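The March meeting of our astronomy club ran late, and I drove home with a clear sky for the first time in three weeks. I set up in the driveway at 10:40 p.m. with the small refractor and spent most of the session on Gassendi, which was right on the terminator.

I have been keeping a lunar notebook since I moved to Wostonia. It is nothing fancy – a sketch, the time, the eyepiece, and a few words on how steady the air was. I now have 105 sketches in it, and Gassendi shows up more than any other crater. The central peaks were bright and the rilles on the floor came and went. I could hold two of them for a few seconds at a time.

Thoa Đặng, who edits the club newsletter, has asked me to turn the notebook into a short column. The first one will run in the next issue. I plan to cover one feature per column, with a sketch and a note on when the light is best for it. She wants them short, so most of what I have written about the history of lunar mapping will have to go somewhere else, probably here.

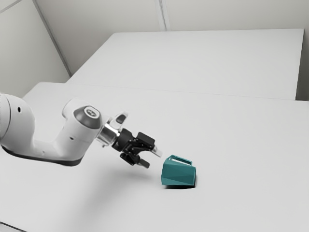

White robot arm and a teal mug, computer rendering.

I also finished moving my old observing logs onto the computer. The count came to 1,443 entries, and 1,275 of those had a usable date and time. The rest are from my first years, when I wrote things like "after dinner" and left it at that. I used Seleo for the typing and sorting. It handles tables well enough, but it kept changing my Universal Time entries to local time until I found the setting.

Next on the list is the mount. The right ascension axis has some play in it, and I lost Gassendi twice when I changed eyepieces. I have ordered grease and a new set of bearings from Gellell and will take it apart when they get here.

If the weather holds I want to try Schiller next – it is long and narrow, close to the southwest limb, and I have only one poor sketch of it.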